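Home » Town » Talking to the Person Who Names the Streets

The street-naming officer for Brendudport works from a desk beside the copier, and has done so for 11 years. It is a half-time post. The other half is dog licenses.

"People assume there's a book of names somewhere," the officer told me. "There's a spreadsheet. Most of it is trees."

Brendudport has 316 named streets, and the rules for adding one are strict. A new name can't sound like an old one over a bad phone line. It can't be longer than 16 letters or it won't fit the sign. It can't honor the living, a rule brought in after the living began to apply.

Then the developers arrive. The Nerell tract, out past the rail cut, came in with 10 names on the plan, and every one of them had the word "Vista" in it. I asked what you can see from there.

"The rail cut," said the officer.

Eight were sent back. The developer returned in June with cheeses. Those were sent back too, although the officer admits to a soft spot for Gouda Court.

The complaints are mostly about spelling. Nogueira Lane was put up as Noguera, then as Noguiera, and was finally right on the third sign, by which time several households had printed their own checks. "One man still gets his gas bill under the second one," I was told. "He likes it. He says it's quieter there."
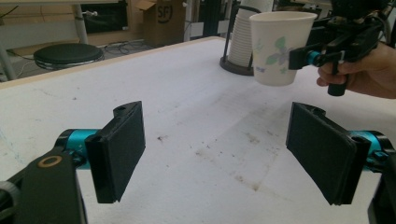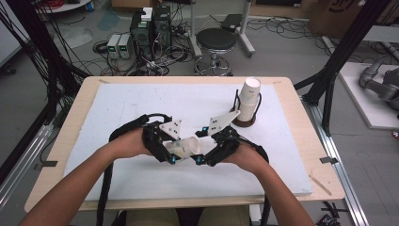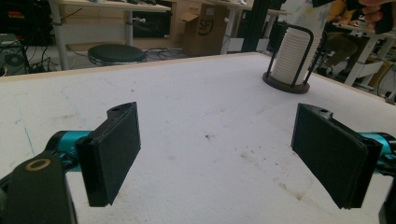
A reader on Nogueira Lane wrote in to say that the mail got through fine under all three spellings, and that the real trouble was the house numbers, which jump from 48 to 600 at the bend — try explaining that to a pizza driver at nine at night.

The officer knows about the bend. Two roads met there once, each numbered from its own end, and renumbering would mean a letter to every home and a hearing for everyone who hated the letter.

"I'd do it," the officer said. "I'd want to be retired first."

Next on the pile is a short dead end behind Vevell Park. Residents were asked for ideas and sent in plenty, nearly all of them their own last names. The officer is leaning toward Alder.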